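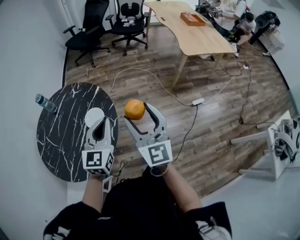

Unit 4. Planning the equipment budget
Notes by Anong Somboon

In this unit we plan the purchase of hand-held grippers for one course group. Please decide first how many pairs will work at the same time, then write the list.

Many students write only the grippers. The small things are forgotten: printed markers, finger pads, cables, power strips. In the Welton plan these were 125 dollars per pair, and the first draft had zero for them.

Spare fingers are ordered from Hastix in packs of 20. Delivery takes 40 days -- so an order for May must leave this month.

Homework: correct the draft budget on page 2 and send it to Jinlong Feng.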